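Akia Snack Station Guide
Section 3: Sorting and Loading the Snacks

Read this section before you fill the station for the first time. Section 2 covers putting the cabinet together and leveling the shelves. If the shelves still rock when you press on a front corner, go back to Section 2 and tighten the feet.

What you need

The Akia cabinet, assembled
The bin labels from the Brutport parts bag
A table at least 32 inches wide
A tablecloth or a clean sheet
A marker
A dry cloth

3.1 Preparing the table

1. Set the table within arm's reach of the cabinet. You will be turning back and forth between the two.
2. Wipe the tabletop and let it dry.
3. Spread the cloth. A cloth with some texture to it holds slick packages better than a bare top does. Smooth out large folds so that small packets do not slip under them.
4. Tip the snacks out onto the middle of the cloth. Do not sort them yet.

Note: Work with one shopping bag of snacks at a time. A deep pile hides the flat packets at the bottom, and the chips at the bottom get crushed.

3.2 First sort: by shape

The bins are sized by the shape of the package and not by what is in it. Sort by shape first, even if this puts sweet and salty items together for now.

1. Pull out the long, narrow packages. Lay them side by side with the crimped ends lined up. They go in the tall bin.
2. Pull out the flat packets and stand them on edge. They go in the slotted bin.
3. Leave the bags for last. Soft bags go in the wide bin on the bottom shelf.
4. Put any package that fits none of these in the open tray on top.

A mixed pile will usually have all of these in it. Long yellow packages lie across flat packets, and a crumpled bag covers part of whatever is under it. Lift the top items off one by one. Pulling a packet out from underneath can tear it at the seam.

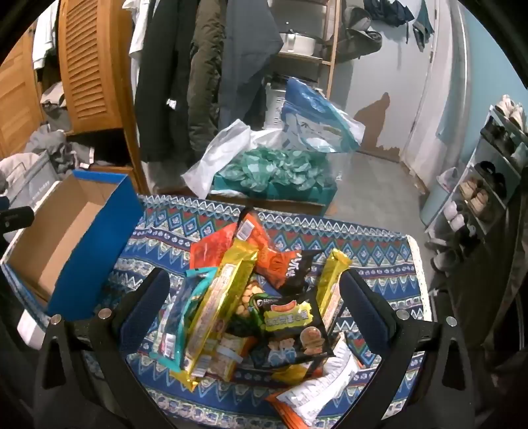 Flarkness, in a comment on the online copy of this section, found it faster to take the bags out first: "With the bags gone I can see all the flat ones. I fill the wide bin, then go back to step 1." Either order works, provided the wide bin is not pushed all the way in before the slotted bin is in place. The two share a rail.

3.3 Second sort: by date

1. Find the date on each package. On bags it is often near the top seam. On long packages, look along the printed strip or on the crimp.
2. If the date is hard to read, copy it onto the package with the marker. Do not write over the barcode or the ingredient list.
3. Within each bin, put the earliest date in front.
4. Set aside anything dated May or earlier and put it in the open tray, to be eaten first. When May is over, move this cutoff forward one month.

Caution: Throw out any package that is torn, puffed up or open at a seam. Do not tape it shut and load it.

3.4 Allergens

Keep nuts, and any mix that contains them, in the bin with the lid. A picture on the front is not enough to go by. Read the ingredient list on every package, including those you have bought before. If the list is in a language you do not read, treat the package as containing nuts until you have checked.

Caution: Do not use the nut bin for other snacks later without washing it. Wash by hand in warm water with dish soap. The Kowalczyk lid seal should be taken out and washed separately. It will warp in a dishwasher.

3.5 Loading the cabinet

1. Slide in the slotted bin until it clicks.
2. Slide in the wide bin below it.
3. Hang the tall bin on the left-hand hooks.
4. Place the lidded bin on the middle shelf, label facing out.
5. Set the open tray on top.
6. Close the door. It should shut without pressing on any package. If it does not, take a few items out of the wide bin and try again.

Note: Chocolate softens in a warm room. Do not place the cabinet next to a stove, a radiator or a sunny window.

3.6 Refilling

Refill when the slotted bin is half empty. Put new packages behind the old ones. Shake the crumbs out of the cloth outdoors before you fold it, and wipe the bin floors with the dry cloth. For spare labels and lid seals, see the parts list in Section 5.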